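4. Storage cabinet and desk screen

This section covers the low cabinet supplied with the Stastham desk set. Assemble the desk first (section 3) and leave at least 10 cm clear in front of the cabinet doors while you work.

4.1 Placing the cabinet

1. Stand the cabinet along the open side of the desk, with the doors facing away from it.
2. Push it up to the desk edge. Do not drag it by the top panel – lift from the base, with one person at each end.
3. Check that the top is level in both directions. Adjust the feet with the key from fitting bag 2.
4. Look along the joint where the two top panels meet. If you can feel a step, loosen the screws underneath, press the panels flat and tighten again.

Caution: The cabinet can tip if all the doors are opened while it is empty. Keep them shut until it is level.

4.2 Adjusting the doors

Open each door fully before you touch the hinges. There are two hinges to a door, and the upper one should be set first.

1. Turn the front screw on the upper hinge to move the door left or right.
2. Repeat on the lower hinge until the gap is even from top to bottom.
3. Close the door gently. If it will not stay shut, slacken the small catch on the inside, slide it slightly forward and retighten.

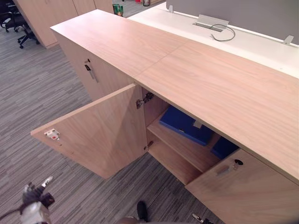 Work on one door at a time and finish it before starting the next. A neighbouring door left ajar will catch on the one you are adjusting and may mark the veneer.

4. Lock and unlock each lockable door with its own key. Keep the spare with your order papers.

4.3 Filling the shelves

Put the heaviest files on the bottom. Box files may be stored flat or upright, but nothing should stick out past the front of the shelf.

Note: Replacement shelves are ordered under part number 143. State the finish when ordering.

4.4 Cables and screen

1. Lift the flap of the desk grommet and feed the cable through from below.
2. Leave enough slack to reach your equipment – a tight cable will pull on the plug.
3. Check that the screen fittings are firm. Tighten by hand only.

4.5 Care

Wipe the cabinet top with a damp cloth, following the grain, and dry it straight away. Do not use polish or scouring cream on the veneer. Check the hinge screws again every December.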